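Niteo (robot training package)

Niteo is a software package and support service for teaching robot arms to pick up and move objects in simulation. It is sold by Mulladine, a firm based in Lindcombe, and is aimed at colleges and small workshops that want to try out handling tasks before buying an arm. The package was first offered under the name Dai, which survives in some of the menus and in the file endings of older projects.

Overview

The package consists of a simulator, a library of ready-made rooms and objects, and a set of graded tasks. Mulladine's brochure gives the library as 2444 objects. Reviewers have pointed out that this total treats each size and colour of a plain block as a separate entry, and that the number of distinct shapes is nearer 300. The firm has not published a breakdown.

A licence covers 2 users. Further seats are charged separately, as is telephone support after the first year. The brochure describes the service as "complete", a word that sits awkwardly beside the price list.

Block tasks

The early tasks use plain rectangular boxes in a bare room. The arm has to line up its gripper over a box, close the fingers and lift. Users can change the size of the box, its colour and its place on the floor, and can view the room from any height. Shadows are drawn, though the surfaces of the floor and walls are mostly smooth and flat in colour. Mulladine presents this plainness as a help to learners. Critics accept the point for a first lesson but note that little in these rooms resembles a working bench, with its clutter and poor light.

The width of the box matters a good deal. When it takes up nearly the full spread of the fingers there is little room for error, and a small mistake in position can bring a fingertip down on the top face. 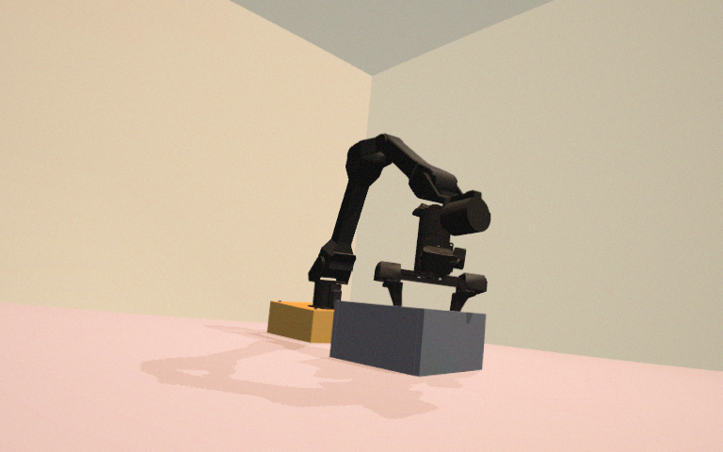
Claims and testing

Mulladine states that an arm trained in Niteo will succeed in 70 per cent of picks when the same program is moved to real equipment. The conditions behind this figure are not given: the brochure does not say which arm was used, what it was picking up, or how a successful pick was judged. A box that is lifted and then slips may or may not have been included.

Contact between fingers and objects is the part most often questioned. Friction is set by a single slider for the whole room, so a rubber pad and a bare metal tip behave alike unless the user writes a correction by hand. The manual mentions this only in an appendix.

Reception

Teaching staff have generally found the package easy to install and the early tasks well ordered. Opinion is cooler on the later ones – several repeat the block exercises with different colours – and on the cost of extra seats. Workshops planning to buy an arm on the strength of the results have been advised to ask for a trial on their own parts first.

See also: Robot simulation; Gripper; Pick and place

Contact us | Copyright and reuse | Back to top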